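手持夹爪工位的日常打理

工位用了一段时间以后,毛病大多出在小地方:指垫发亮打滑,线缆在接头处折断,白板上一层灰印。把平时的做法按顺序写在下面,换班的人照着做就行。编号沿用Stoltitz那边的旧习惯,这个工位是77号,备件盒上也贴这个号。

开工前

先擦台面。白板用拧干的湿布擦一遍,再用干布收一遍,从远端往自己这边擦,灰就不会推到桌子后面去。不要用酒精擦整块板,哑光面擦多了会有一块一块的亮斑,以后在灯下很难看。胶带残胶用橡皮擦掉,擦不掉的用指甲或塑料刮片,刀片不行。

板子要放平。四个角各按一下,哪个角会翘,就在下面垫一张对折的纸。比桌面宽的板,两侧悬空的地方不要用手肘压,时间长了会弯。

再看线。每只夹爪后面一根,从接头摸到末端,手指感觉到硬折或者鼓包,就换下来。线头的螺帽用手拧紧即可,上次有人拿钳子拧,把Saraç的接头拧裂了,等了两个星期才补到货。

指垫

指垫是消耗最快的东西。每天收工后用棉签蘸清水擦,缝里的毛絮用牙签挑出来。抓过带绒毛的东西以后尤其要擦,绒毛夹在指垫表面,下一次抓光滑塑料就会打滑。判断要不要换,拿一张打印纸让两片指垫轻轻夹住,往外抽,能感到均匀的阻力就还能用;一边紧一边松,说明磨偏了。

换指垫要成对换,左右两只夹爪最好同一天换。螺丝是M2.5的,拧到底以后不要再加力。旧垫子不要马上扔,放进小袋里写上日期,Barış Öztürkmen每个月会拿去比一比磨损的位置。

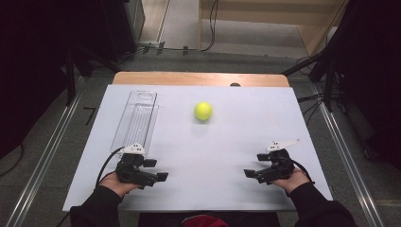
开合间隙是最常要调的一项,建议每周一早上做一次,平时觉得手感不对也可以随时做。先把夹爪完全松开,看两片指垫是不是平行,再慢慢合上,听有没有咔嗒声。试抓的东西不用专门买,一硬一软两样就够,我们用的是网球和透明塑料长托盘。两样摆在白板上,中间留出空当,两只手各拿一只夹爪,指垫相对,从这个姿势开始试。球先用右手抓,提起来停一会儿,看它往不往下滑;再换左手重复。托盘抓边沿,不要抓底部的棱,抓棱的时候指垫只有几个点受力,看起来抓住了,一转手腕就掉。两样都稳,间隙就不用动。球稳而托盘滑,多半是指垫前端磨圆了,先换垫子再说。

如果要动间隙,松开侧面的紧定螺丝,每次只转四分之一圈,转完再试一遍。一次转太多,回头找原来的位置很费工夫。调好以后用油性笔在螺丝和壳体之间画一道短线,下次一看就知道有没有松。

顶上的标记座

夹爪顶上的白色支座带着深色标记,这部分怕油也怕刮。拿夹爪时握手柄,不要捏支座。标记上有指印,用镜头布干擦;有划痕就重新打印一张贴上,四边压实,不能有气泡。贴歪了要撕掉重来,不要凑合。重贴以后要重新校准,步骤在Pumport软件的第二个菜单里,跟着提示走完,中途不要换手。

校准时袖子也有影响。宽袖口会搭到标记上,所以穿贴身的长袖,或者把袖口卷到手腕以上。手表和手链摘掉。

线怎么走

两根线要从手背外侧绕下去,留一个松弯,不要绷直。留多长,以手伸到板子最远端时线还不吃力为准。太长也不好,会拖在板面上把东西扫倒。落到地上的部分顺着桌子两边走,不要从中间横过去,多余的绕成手掌大的圈,用魔术贴扎起来。扎带太紧,拆的时候还容易剪到线皮。

地面的铝型材轨道每周用吸尘器吸一次槽口。槽里掉了螺丝,用磁铁棒吸出来,别用手抠,型材切口很利。脚架的锁紧扣顺手检查一下,松的拧紧。架子移动过以后,哪怕只挪了一点,也要按重贴标记的办法再校准一次。

收工

夹爪松开再放进盒子,不要夹着东西过夜,弹簧会疲劳。线先拔后收,捏着接头拔。盒子里放一包干燥剂,变色就换。黑色帘子不用每天拉开,但每月要取下来抖一次灰,拿到走廊去抖。

记录本挂在门边,写三项:日期、换了什么、谁换的。手感上的变化也值得记一句,比如“左手合到最后有点涩”,Şükran Coşkun查故障时最先翻的就是这些话。

备件

指垫常备25对,少于一半就下单,Pevis的货到得快,但每批软硬略有差别,新到的先装一对试一天。线缆备2根,紧定螺丝和标记贴纸各备一小袋。十一月以后室内干燥,贴纸背胶容易起边,贴之前先用手捂一下再压。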